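Shelf sitting on top of base cabinet, doors rubbing - plane the doors or lift the shelf?

hobnail_42
Jul 19, 2025
We bought the place in April and the kitchen came with a white base cabinet that has an open wood shelf niche sitting right on top of it. The front lip hangs over the doors and the left door won't stay closed. The seller's handyman said to plane the top of both doors and repaint. I don't buy it. He also quoted 248 for it, which seems like a lot for some sanding.

Gunov_Mike
Don't plane anything. Painted panel doors look awful once you cut into the top rail. Are the hinges adjustable? Two turns on a screw and you're done.

hobnail_42
They're adjustable. I turned them every way they go and the door still drifts open a little.

tilebug
Then it's a catch problem and the shelf has nothing to do with it. People always blame the part they don't like the look of.

Gunov_Mike
Or the shelf board sagged. A deep board with stuff on it will drop over the years.

tilebug
Sagged onto what? It's sitting on the cabinet. I'd want to see some proof before anyone starts taking a kitchen apart.

parsnip_row
We had a Brunet unit with the same kind of lip and it was swollen wood from a leak. Check for stains on the shelf. The Clernico wood filler everyone pushes did nothing for us, by the way.

hobnail_42
Stains, yes. Dark ones, on the right half of the board. The door giving me trouble is the left one though, so I'm not sold on the leak idea either. What bugs me is how little room there is between the lip and the doors.

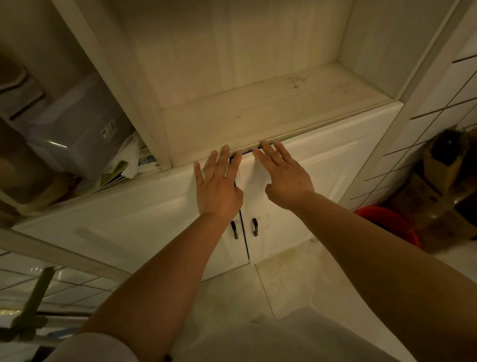

I can get my fingertips in over the right door and not much more. I pushed up on the board and didn't feel it give, but I'm no carpenter. Before I pay anybody I'd like a reason that fits the left door.

parsnip_row
Stains can be old. Wipe the dust off and tape a paper towel over them for 11 days. If it stays dry, forget the leak.

tilebug
Why 11?

parsnip_row
That's how long ours took to show.

tilebug
So, no reason. Buy a magnetic catch and see if the door holds.

Gunov_Mike
A catch hides it. Put a level on the cabinet first. If the box is out of square, the door will keep pulling on it.

hobnail_42
Level first, then a catch. The planing is off and so is the 248.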